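Tretent portfolio update: what we backed this year, and what we passed on

December 29, 2022

Readers who joined the list in the autumn have asked for a plain account of where the money went this year, so this item is longer than usual. The next one will be back to normal length.

Tretent is a small seed investor. We put modest sums into young consumer companies, mostly before they have much in the way of sales, and we expect to wait a long time to find out whether we were right. We looked at 154 companies this year and invested in two of them. A third company, already in the portfolio, received a second cheque.

The first new investment was Nenine, which rents out occasion wear for children. Parents pay by the month and swap clothes as the child grows. We had turned down two rental businesses before this one, both for adults, and both for the same reason: customers signed up for a wedding or a party and left once it was over. Children's sizes change whether or not there is a party, and Nenine's early customers were staying. The average subscriber had been there nine months when we looked, which was long enough for us to take the figures seriously.

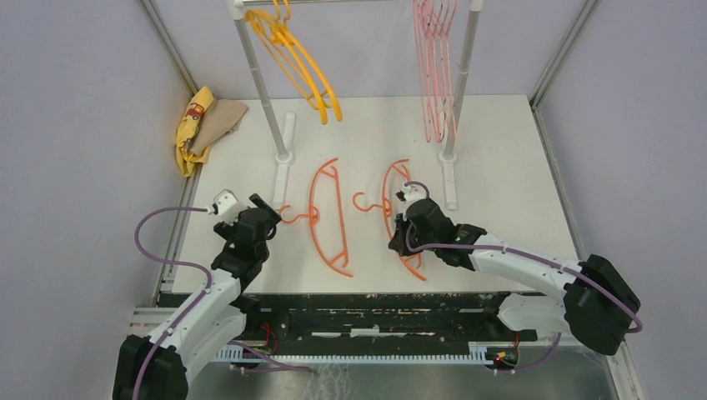
Hanger rack and worktop, with two robot arms at the near side.

The terms were ordinary. We bought a minority stake, took no board seat and asked for a short written report each quarter. Nenine will spend most of the money on stock, and the rest on a second cleaning contract so that it no longer depends on one supplier. Cleaning is the largest running cost after stock. If it goes up much further the monthly price will have to follow, and we have said so to the founders in writing.

The second new investment was Crabtree, a maker of savoury oat biscuits sold through farm shops and independent grocers. It had 137 stockists at the end of the autumn, nearly all of them won by the founders driving round with samples. Crabtree has had offers from larger chains and has put them off. We agree with that for now. A chain order would mean a new production line, longer payment terms and a lower price per box, and the company doesn't have the cash to carry all of those at once. Our money pays for a packing machine and one full-time salesperson. We'll look at the chains again when the reorder rate has held steady through a full year.

The second cheque went to Drernuleck, the refillable cleaning products company we first backed three years ago. It had a poor spring. The price of its main ingredient rose sharply, a batch of refill pouches leaked in the post, and refunds ate up most of a quarter's margin. The pouches have been replaced with a thicker version — it costs more, but complaints have dropped to almost none. We thought hard about whether to put more in. Roughly 57 per cent of sales now come from repeat customers, and that settled it for us.
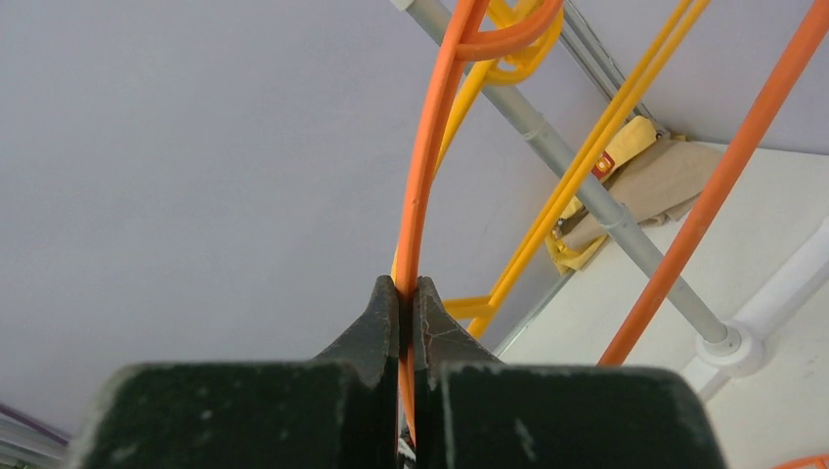 Do you ever invest in a company before it has any sales at all?
Occasionally, but only where the founders have sold something similar before and can show us signed orders or a waiting list. Most of what we back has been trading for at least a few months.

As for what we passed on, the largest group was meal kits and ready meals. Several were well run. We couldn't see how any of them would bring down the cost of finding a new customer, and in most cases that cost was already higher than the profit on the first few orders. We also passed on a pet food company we liked very much, where the valuation was more than we could justify. It has since raised money elsewhere on the terms it wanted, and we may regret that one.

We made one clear mistake this year, and it was slowness. Two founders waited more than six weeks for an answer from us and went to other investors in the meantime. From January, every company that sends a full set of figures will get a yes, a no or a date for a meeting within a fortnight.

Existing investors will receive their annual statements by post, with the valuations of each holding and a note on how we reached them. We have marked down two older holdings and left the rest at cost. Please check that we have your current address — several statements came back to us last year.

Pitches can be sent through the form on our website. A short summary and a simple sales sheet are enough to start with.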